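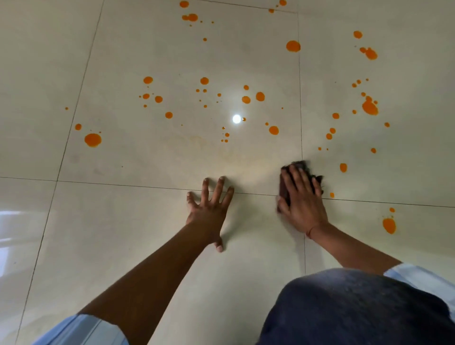 What does a planner do when its map of the work is out of date? It discards the remaining steps, requests a new estimate from the perception module, and plans again from the present state.

Reading time: 2 min
2026-07-31 | By Rattana Bunnag

Igor Šimek leads planning software at Tinora. The current release, he explained, replans every 700 milliseconds during contact tasks such as wiping.

"The older version committed to a full path," Mr. Šimek said. "Reflections on polished flooring were entered as targets, and the arm went to them."

The perception module now compares 24 successive views before a target is confirmed. Mr. Šimek described the added delay as acceptable. Force limits remain in a separate controller, which the planner cannot override. A logging tool is scheduled for October.

Related
Calibration Notes from Irkcombe
Anong Sukprasert on Test Tooling
Chaimongkol Release Schedule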